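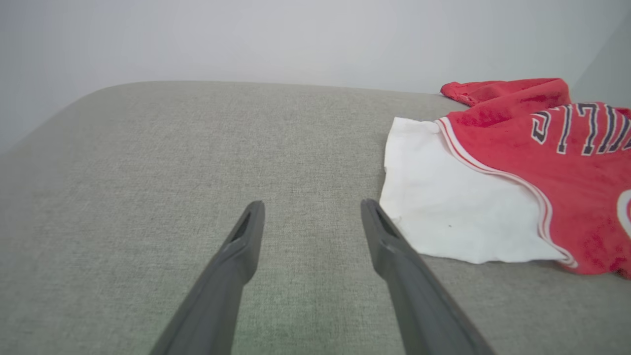
## Bring back the mending table

I learned to darn a sock at 9 o'clock on a wet February night in the back of the Broslow library, and I've been insufferable ever since. Ask my family! I now check everyone's elbows when they come through the door.

My argument is a small one. Every town library should have a mending table, open one evening a week, with needles, thread, a decent lamp and a tin of odd buttons. Broslow has had one for two years. Brullness, which is bigger and has a far nicer building, has none, and I think that's a crying shame.

People tell me clothes are too cheap to bother with now. Fair enough, some are. But I paid $86 for my favourite jumper, and when the cuff went I was ready to bin it over a hole the size of a five-cent piece. It took me an hour to fix (badly, in the wrong green) and I love it more than I did when it was new. The patch gets more comments than the jumper ever did.

And the talk is wonderful. You can't scroll with a needle in your hand, so you chat, or you listen, or you unpick your last row for the third time while a stranger explains why you should've used a longer thread. I've heard about bees, hip operations and how to get candle wax out of corduroy.

The cost is tiny. Our table ran all of last year on $994, and the lamp was $85 of that. Brullness spends more on its Christmas banners.

So if you live over there, write to the council and ask. In the meantime the bus to Broslow stops right outside, and there's always a spare chair near the heater. Bring the trousers you've been hiding at the bottom of the cupboard.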